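Transférer ses données vers un nouveau téléphone Arari

La présente procédure s'adresse aux abonnés Doucette qui remplacent leur appareil par un modèle Arari. Elle couvre les contacts, les messages, les photographies et les réglages. Les applications bancaires doivent être réactivées séparément auprès de chaque établissement.

Avant de commencer

Vérifiez que les deux téléphones sont chargés à plus de la moitié et connectés au même réseau Wi-Fi. Le nouvel appareil doit disposer d'un espace libre supérieur au volume à transférer, indiqué dans Réglages > Stockage > Résumé. 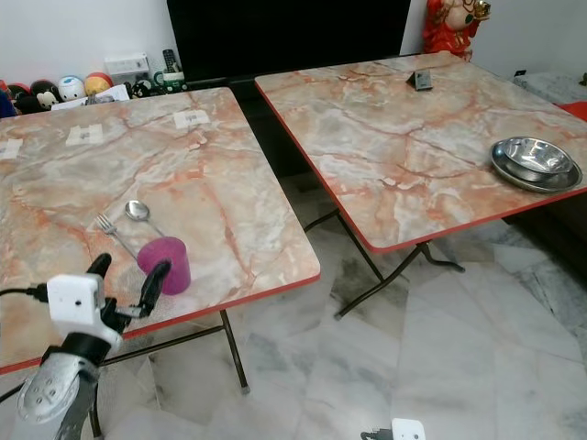 Installez ensuite l'application Lolilo sur l'ancien téléphone. La version 4 est requise ; les versions antérieures ne reprennent pas les pièces jointes des messages.

Lancer le transfert

1. Sur le nouveau téléphone, choisissez « Importer depuis un autre appareil ».
2. Ouvrez Lolilo sur l'ancien téléphone et saisissez le code affiché.
3. Sélectionnez les catégories à copier, puis validez.
4. Maintenez les deux écrans allumés jusqu'au message de confirmation.

Les photographies sont envoyées par lots de 1000 fichiers. Entre deux lots, la barre de progression peut rester immobile plusieurs minutes – il convient de ne pas interrompre l'opération.

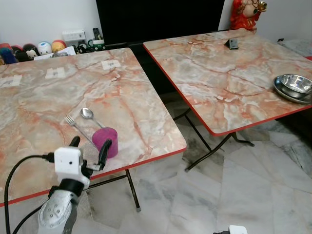
En cas d'erreur

Le code 134 signale une perte de connexion. Rapprochez les appareils du routeur et reprenez à l'étape 2 ; les fichiers déjà copiés sont conservés. Le code 983 correspond à un espace insuffisant sur l'appareil de destination.

Les sauvegardes créées avec Istska ne sont pas lues directement par Lolilo. Elles doivent d'abord être restaurées sur l'ancien téléphone.

Ne réinitialisez l'ancien appareil qu'après avoir contrôlé la présence de vos contacts et de vos messages sur le nouveau.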